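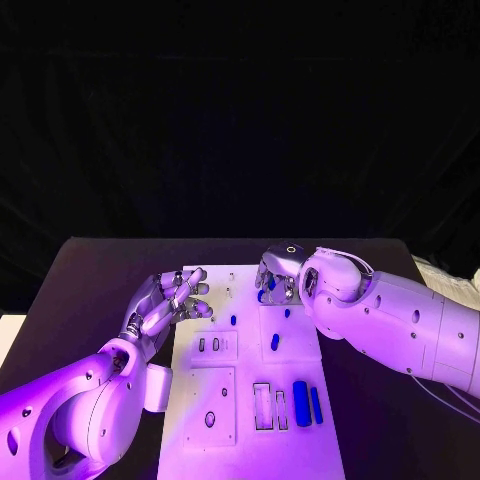 Gretside Small Claims Letters: data card

Version 2, February

What this is

A set of 3647 complaint letters and emails sent by tenants to landlords and letting agents, with the replies where there were any. The names of people have been replaced with codes. Each row has the letter text, the subject of the complaint, the month it was sent and an outcome label.

Please read the section on labels before you use the outcome column for anything. I would sooner you didn't use it at all.

Where it came from

Most of the letters were handed over by Navaratnam, a tenancy advice office, when it closed its paper archive. The rest came through an upload form on the Bondelora site. The two sources don't look alike. The archive letters were often drafted with an adviser's help, so they are tidy and cite the right clauses. The uploaded ones are angrier, shorter and full of typos. A model that claims to pick out "strong" complaints may well be picking out the ones an adviser typed.

Anyone can fill in an upload form. We removed 11 letters that were plainly copied from a template site, and I doubt we caught them all.

Labels

The outcome column has four values: fixed, partly fixed, refused, unknown. For the archive letters the label was taken from a note in the file. For the uploads it is whatever the tenant told us. Landlords were never asked.

"Fixed" is the one I trust least. In the archive it sometimes means the heater was repaired and sometimes means the tenant moved out and the file was closed. Version 1 was described as having "verified outcomes". That wording has been taken out, and if you quoted it in a paper you might want to do the same.

Subject labels are in better shape. Two readers labelled each letter separately and a third settled the differences. Mould and heating still get mixed up, mostly in letters that complain of both.

Known problems

- Roughly 2000 rows have no reply. A missing reply could mean silence, a phone call or a lost page.
- Scanned letters were run through text recognition. Dollar amounts are unreliable, particularly where a decimal point has gone astray.
- Letters in languages other than English were left out. Any claim about "tenants" in general is on thin ice.
- The month is the month written on the letter, which isn't always when it was posted.

What not to do with it

Don't use it to score tenants or to predict who will give up. Voven asked for a copy to build a "dispute risk" tool and was refused under the licence.

Files

letters.csv
replies.csv
codes.txt
changes.txt

Join the first two on letter_id. Some letters have more than one reply, so check your row count after the join.

Licence and contact

Free for non-commercial research, with credit. Corrections go to Kasun Bhuiyan through the issues page. Include the letter_id, and don't paste the letter itself.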